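Teaching a Robot Arm to Pick Up a Can (and Not Flatten It)

Project report, Serrano group
Genalyn Manalastas, with Darnell Oyelaran and Shiela Fajardo
1/7/22

Why we picked this

When Professor Ambrosio put the list of project topics up in November, most of them were about navigation, and I have already had my fill of making things drive down hallways. Near the bottom was one line: "grasp learning from demonstration, objects lying down." Darnell and I looked at each other and grabbed it. Shiela joined a week later after her first topic fell through (lucky for us, she's the only one who likes writing calibration code).

The question sounds small. If you show an arm how to pick something up by guiding it yourself, how many times do you have to show it before it can do the job alone? And does it help if the demonstrations are messy, with other stuff on the table?

How we collected demonstrations

We had two sets. For the first one, which we called Cernis, there was only the target object on the table. For the second one, Flastham, we added other objects and moved them between demonstrations. Yes, we named our datasets before we had any data. It was a long first meeting!

Every demonstration started with the arm up high and ended with the object lifted clear of the table. We recorded joint positions, the finger opening and the head camera view the whole way through. If the person guiding the arm bumped the table or changed their mind halfway, we threw that one out and started over. After all the throwing out we had 834 demonstrations in Cernis and 1,010 in Flastham.

I did a lot of the guiding myself, and my shoulders can confirm that the elbow of that arm does not like to be pushed sideways.

The can turned out to be my favorite object and also the worst one. Lying on its side it's shiny, it wants to roll, and once the finger comes down over it the camera loses the middle of the label. The model has to finish the grasp on what it can still see, mostly the two ends. An apple nearby makes it harder again - early versions of the model kept drifting toward whatever was red.

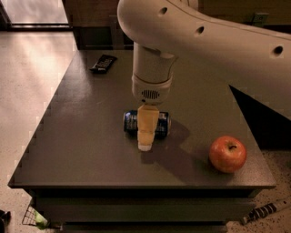 Training

We used a pretty plain behavior cloning setup, nothing fancy. The model takes the camera view and the joint positions and predicts the next short stretch of motion. Remedios Evangelista, the PhD student who looked after us, talked us out of a much bigger network and I'm glad she did, we would still be waiting for it to train.

The one thing we added was Skivorard, Shiela's little script that darkens random patches of the training views. The arm throws a big shadow over the table, and it moves whenever the arm moves. Our first model seemed to treat the shadow as part of the object, so we wanted it to see a lot of different shadows.

What we found

The model trained on Cernis did fine on a bare table and fell apart as soon as we put a second object down. Out of 12 test grasps on the can with clutter, it managed 2. The Flastham model got nine out of the same 12, and it was a bit smoother on the bare table too, which surprised all of us.

Skivorard helped the Cernis model the most. With Flastham we could hardly tell the difference, maybe because moving the objects around already gave us plenty of variety.

What I'd change

We tested with far too few grasps. Twelve is enough to see a big gap and not much else, and I wouldn't trust our numbers for the smoother motion at all. Also, Flastham is the bigger set, so part of its win could just be size. Darnell wants to cut it down to 834 and retrain, and he has the lab booked for it.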